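Two Days in Damlow, or How I Finally Got to the Paper Mill Open House

I have wanted to see Fairclough for years. If you've ever bought a decent sketchbook around here you've probably drawn on their paper, and every spring they open the mill to anybody who signs up in time. I never sign up in time. This year my friend Nhi Ung put both our names down before I could forget, and so in April 2023 we drove up to Damlow with a cooler full of sandwiches and a very bad map.

The drive is pretty once you're past Skelbridge. Before Skelbridge it's all outlet stores. We stopped there for coffee at a bakery by the bridge (get the plum roll, skip the coffee) and still got to the mill 20 minutes early, which gave us time to walk down to the river and look at the old wheel. It doesn't run anything now. The mill has been on electric power since before my grandmother was born, but they keep the wheel painted a nice dark green and a family of ducks has moved in underneath.

Our guide was Nghĩa Đào, who started in the rag room right out of school and now does a bit of everything. He took 14 of us around and he talks fast, so I stuck close. First stop was the sorting floor. Fairclough still makes its best sheets from cotton, mostly offcuts from shirt factories, and the bales come in squashed so tight that when they cut the straps the whole thing sort of sighs and swells up. I loved that! Nhi has a video of it with me squealing in the background, and no, I will not be posting it.

Next came the beaters, big oval tubs where the cotton goes around and around in water under a heavy roller until it turns into something like thin oatmeal. It is LOUD in there. They hand out foam earplugs at the door and you should take them. Nghĩa had to shout everything, so what I learned about beaters is that longer beating gives you a crisper, harder sheet and shorter beating a softer one, and after that I just nodded.

The vat room was the part I'd come for. Lâm Phùng is the vatman, and watching him dip the mold is a bit like watching somebody flip pancakes who has been flipping pancakes all his life. In, up, a little shake one way, a little shake the other, done. He let anybody who wanted to try have a turn. Mine came out with a thick ridge down one side and a thumbprint in the corner. Nhi's was better and I've heard plenty about it since. They press and dry the visitors' sheets and mail them to you, so I'm still waiting for my thumbprint to arrive.

A stack coming off the press can weigh as much as a couch, by the way. Each sheet sits between two pieces of felt, and the felts have to be washed all the time or they leave marks. I asked what they wash them with and got a long, happy answer about soap from a man at the press. I wish I'd written it down.

After that we went upstairs, where it's quiet and bright and everybody seems to whisper. Finished sheets get checked up there by eye and by hand. Nhàn Hà runs the finishing loft, and she can tell the weight of a sheet by flicking the corner and listening to it. She had us shut our eyes and guess which was the heavier of two. I got it wrong both times.

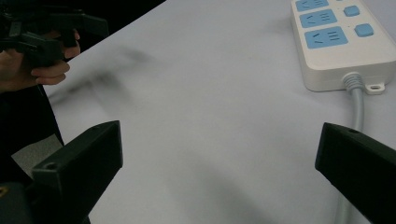
White tabletop, from low down.

She showed us how to look for knots, too. You tip the sheet toward the window until the light skims across it, and any little lump throws a shadow. Once you've done it a few times you can't stop. I've been tipping every piece of mail I get at the kitchen window, and I can report that the water company uses terrible paper.

Lunch was on the lawn, and you can bring your own or buy soup from the tent. I'd say buy the soup. It was leek and potato, with good bread, and the woman ladling it out gave us seconds without our asking. We ate our sandwiches on the drive home instead.

In the afternoon there's a choice of two workshops, marbling or simple bookbinding. I picked binding with Tài Nghiêm, a retired schoolteacher with endless patience, and made a small notebook with a slightly crooked spine. Nhi went for marbling and came back with blue hands. The binding class fills up first, so if that's the one you want, put your name on the sheet by the front door as soon as you get there. I got the last spot.

Then the shop. Oh, the shop! They sell seconds by the pound out of big flat drawers, and I spent some 200 dollars, mostly on seconds, and a little on a pad of the heavy watercolor paper that I am too scared to use. Bring a portfolio or a stiff piece of cardboard. I didn't, and I carried everything back to the car flat on my arms like a wedding cake, in the wind.

We stayed the night at the Huvton, a small inn up the hill from the mill. Creaky stairs, great pillows, and a breakfast with three kinds of jam. Next morning we walked the river path as far as the lock and back before heading home.

A few practical things if you're thinking of going. Parking is in the field behind the church and it gets muddy, so wear boots. The vat room floor is wet and so will your sleeves be. The stairs to the finishing loft are steep, but there's a freight elevator and they're happy to run it if you ask. Kids are welcome everywhere but the beater room.

There's a smaller open house in September with no workshops, only the tour and the shop. Nhi has already signed us up, and I'm taking cardboard.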